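Inner pot (rice cooker)

The inner pot, also called the inner bowl, cooking pan or insert, is the removable vessel in which rice and water are placed inside an electric rice cooker. It sits in the outer body of the appliance, with its base resting on a heating plate, and is lifted out for filling, serving and washing. In most household models it is the only large part that comes into contact with the food, apart from the underside of the lid.

Construction

Most inner pots are pressed from aluminium sheet or stainless steel. Aluminium spreads heat quickly and is light, and it is usually given a non-stick coating on the inside. Stainless steel is harder to scratch but rice tends to cling to it. Dearer cookers may have a thick-walled pot made of several layers of metal, or one made of ceramic or cast iron.

The base must lie flat or follow the curve of the heating plate exactly. In simple cookers a spring-loaded sensor in the middle of the plate presses against the underside of the pot. While there is free water in the pot the temperature at the base stays near boiling point. Once the water has been taken up by the rice the temperature climbs, and the sensor switches the cooker off or over to a keep-warm setting. A dent or a stray grain of rice under the pot can upset this reading.

Coatings are sold in dark and light colours. Dark grey and black are common, while white and cream interiors are found on ceramic pots and on some coated metal ones.

Level markings

The inside wall normally carries a scale showing how much water to add. The numbers refer to cups of uncooked rice, using the measuring cup supplied with the cooker, and not to cups of water. A Japanese rice cup holds 180 millilitres, less than the metric cup of 250 millilitres, and using the wrong one is a frequent cause of wet or hard rice. Some pots have separate scales for white rice, brown rice and porridge. The marks may be stamped into the metal or printed on the coating - printed ones can fade with washing.
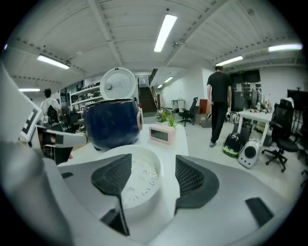 A white inner pot holding rice and water. The cooker's lid is open, with small perforations in a circular pattern on its inner side.

Filling

The rice is measured first and rinsed, either in the pot itself or in a separate bowl. Surface starch turns the rinsing water cloudy, and the water is commonly changed 2 to 4 times. Many makers advise against rinsing in a coated pot, as the grains rub against the surface. Fresh water is then added to the line that matches the amount of rice, and the grains are levelled by hand. The outside of the pot is wiped dry before it goes back into the body.

Soaking before cooking is usual for brown rice and for some short-grain white rice. Salt or oil may be added at this stage, though in many rice-eating regions neither is used.

Care

Inner pots are washed with warm water, a mild detergent and a soft sponge. Metal spoons and scouring pads damage non-stick coatings, so a plastic or wooden paddle is used for serving. Dried rice comes away more easily after the pot has stood filled with water for a while. Replacement pots are sold for many models, but they are seldom interchangeable between makers, even where the stated capacity is the same.

See also
Rice paddle
Steaming basket
Keep-warm function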